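Weekend Café Assistant, Harken

Robles Café is looking for a part-time assistant to work weekends at our Harken shop, starting in November. The job is up to 8 hours a day, with a paid meal break. You'll take orders, make coffee, clear and wipe tables, and help close up at the end of the day.
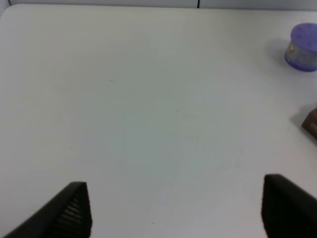

We seat 60 people at full capacity and mornings are busy. You'll work in a team of four and report to the shift supervisor, Perla Camacho. Pay is at the award rate with weekend loading.

You should have:
Two years in a café or similar
A current food safety certificate
Your own way of getting to Harken for an early start

Latte art is nice but we don't test for it. Uniform shirts are supplied. Black trousers and closed shoes are your own.
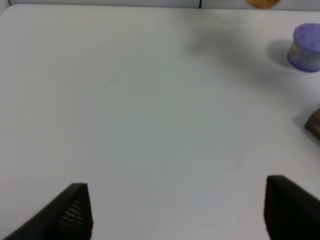
Do I need experience on an espresso machine?
Most applicants will have some, but we'll train the right person over the first few shifts.

Send a resumé and the names of two referees to Nevzat Duman at the Harken shop, or drop them at the counter after the lunch rush.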